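Book Club Notes: The Lodger at Gedau

July's pick was The Lodger at Gedau by Abenezer Abera, and we have never had a room so evenly split over a man who doesn't appear until page 77.

For those who missed it (or told us they'd read it and then asked who the lodger was): the novel is set in a boarding house on a cold bit of coast, where the widow Lefèvre rents her attic to a clockmaker called Zurkeck. He pays in advance. He never comes down for supper. Letters arrive for him in his own handwriting. By the time the youngest daughter, Brarnari, picks the lock, most of us had guessed what was up there, and most of us were wrong, which made for a lively first half-hour.

Abera takes his time. There is a chapter on the drains. Several members felt there didn't need to be a chapter on the drains, and one felt it was the best thing in the book and would not be moved, even with cake. I'm with the drains, for what it's worth. You learn more about the widow from how she treats the plumber than from all her diary entries put together.

The diary entries are the weak spot. Brarnari is twelve when the story opens and writes like a retired magistrate. Abera's fans will say it's a nod to the old gothic novels, where every child had the vocabulary of a bishop, and fair enough, but it does take the colour out of her big scene on the stairs.

Hagos Weldu chaired, and kept us to the questions for a good 20 minutes, a club record. He wanted to know if Zurkeck is a villain or just a very bad tenant.
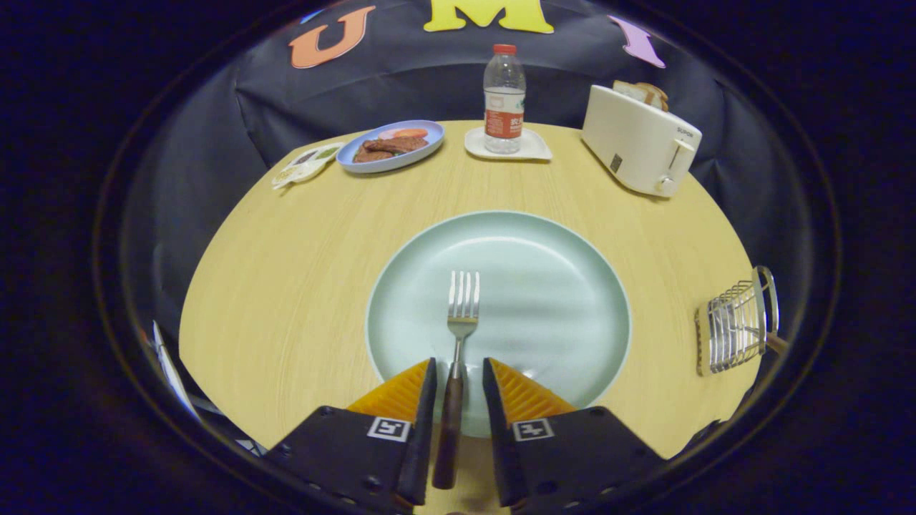 The vote went to bad tenant. A smaller group held out for villain on the strength of what he does to the piano, and they have a point. Nobody defended the ending. At 152 pages the book is short enough that you could feel Abera running for the door, and the business with the lighthouse happens so fast that two of us thought we had a faulty copy.

Still, four of the club have already put their names down for the sequel, including one person who called this one "a waste of a perfectly good fog." The library has it on order.

Next month it's Hagos's choice. He has promised something cheerful, but he said that before the one about the shipwreck. We meet Friday at the usual time. Please bring back the large-print copy, whoever has it.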